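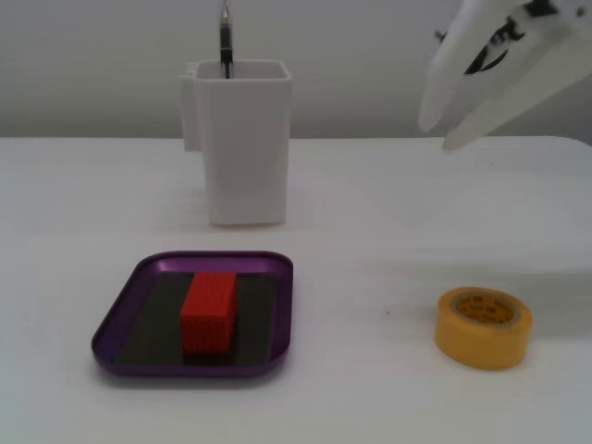
Bench clear-out and reset, room two
31st December

Reading time: 3 min

Last working day before the break, so the bench got emptied and put back properly. Writing down where things went so we don't spend the first morning in January hunting.

Search the notebook... Go

White table

Wiped down twice, first with plain water and then with the Dekurholm surface cleaner at the weak dilution. The strong one left a haze in June and it took a second day to get it off. No haze today. There is still a tiny dark speck between the tray and the tape. Leave it alone until we have tried the soft eraser. No scraping.

On the table as of this entry: pen holder, purple tray with the red block in it, yellow masking tape. Everything else that used to live there has a place on the shelf or in the drawers, see further down.

Pen holder

White plastic one with the small side compartment. Goes toward the back of the table, left of center. I threw out the dried-up markers and the pencil stubs. One black pen stays in the main part, standing tip up. If you take it to the other room, bring it back or put another one in.

The side compartment is for the short things: spare blades in their case, the little steel rule. I took those out for the break and put them in the top drawer. They can go back in January.

Purple tray

Front left. Keep the black mat in it. The mat was lifted out, rinsed, dried flat overnight on the rack and put back in. It went in the right way on the second try; the corner with the nick faces the wall.

The tray is for the piece being worked on and nothing else. Through the fall it turned into a place for screws, receipts and the caps off glue tubes. All of that is sorted now. The screws went to the Jarman cabinet, drawer 39, with the other odd lengths. Caps were tossed.

The shiny rim picks up fingerprints. Dry cloth only. The cleaner dulled a patch on the old tray and I would like to keep this one decent.

Red block

Upright in the middle of the mat. It is the reference piece for the Biravside samples, so it stays with the tray and does not go in the sample box. The surface is finely textured and holds dust, so brush it, don't wipe it. I used the soft brush with the short handle.

Still to do: measure it again after the break, when the heating has been back on for a full day. The last two readings were taken on cold mornings and I don't fully trust them. Same calipers both times, so it isn't the calipers.

Masking tape

Yellow roll, front right, lying flat. We went through a lot of it this year on labels that should have been proper labels. The stock box in the closet has 2 rolls left. I put in an order with Fanalo for more, in the 50 mm width this time as well as the usual one, because the narrow tape keeps lifting off the bin fronts. Delivery after the holiday.

Please fold the end over when you finish with the roll. I spent longer than I want to write down picking at it this morning.

Shelf and drawers

Top drawer: blades, steel rule, calipers, soft brush.
Second drawer: cloths, soft eraser, spare mat.
Third drawer: empty for now. I would like to keep it that way until we decide about the sample cards.
Shelf, left end: cleaner, both dilutions, labeled.
Shelf, right end: sample box, lid on.

The spare mat is a bit too long for the purple tray and will need trimming if we ever use it. Mark it first against the old one.

Time

90 minutes for the table and drawers together, not counting drying the mat. The closet did not get done. It needs a separate afternoon and probably a second person for the top shelf.

For January

Try the eraser on the speck.
Remeasure the block.
Check the tape delivery against the order.
Blades back in the side compartment.
Closet.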